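How Does a School Buy a Robot Gripper?

Maybe your class has asked for a robot. Before anyone can say yes, someone has to work out what it will cost and what it needs to go with it. Grown-ups call this a budget. A budget is a plan for money, written down before the money is spent.

Start with the job

The first question is "What do we want it to do?" The people at the Fultside learning centre wanted to teach a machine to pick up kitchen tools. They did not need wheels, or a voice, or a face. They needed something that could hold a spoon or a spatula and let it go again.

Writing the job down first saves money. If you look in the catalogue first, you will probably want the biggest robot in it.

Hand or whole arm?

A whole robot arm has a base, joints, motors and a controller, and then a gripper on the end. A gripper is the part that grabs. You can also buy a hand-held gripper, which a person moves about without any robot arm. The Fultside centre looked at two prices from a shop called Gorkano. The small arm was $3000. The hand-held gripper was $592. They chose the gripper for the first year and put the arm on the list for later.

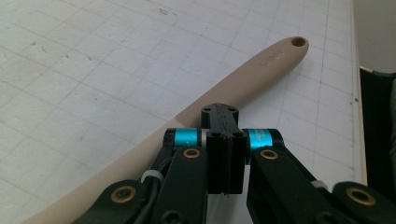 Small parts are easy to forget when you plan for equipment. A gripper has pieces that move against each other, and moving pieces wear out. A bushing is a ring that sits in a hole so a joint can turn smoothly. The four you can see on the black links are brass, a gold-coloured metal. Then there are screws, cables and zip ties, like the little white ones here. None of these costs much by itself, but a good budget has a line for spare parts. Fultside put $50 on that line.

Things to pick up

A gripper needs something to practise on. Kitchen tools are a good choice because they are cheap and come in many shapes. Long handles, short handles, thick ones and thin ones all have to be held a bit differently. Fultside bought 11 tools from a shop called Bachmann, and borrowed a few more from the staff kitchen.

A place to work

You also need a table, good light and somewhere to put everything away at the end of the day. Measure the table before you order. Check that there is a power point close by if your equipment plugs in. If you already have a table that will do, write "have" beside it and leave the price blank.

When will it come?

Equipment can take weeks to arrive. Fultside wanted to start in April, so the order went in before the summer holidays. Ask about the delivery cost too, and about who fixes the gripper if it breaks. A promise to fix it is called a warranty, and it lasts for a set time.

Try it yourself

Pick a job for a machine in your classroom. Make a list with these headings:

What we need
What we already have
What it costs
Spare parts
Delivery

Add up the costs and show the total to your teacher.

Words to know

Budget: a plan for spending money
Bushing: a ring that helps a joint turn
Gripper: the part that grabs
Warranty: a promise to fix or replace something

From the Clallen Kids' Technology Pages, 9 September 2019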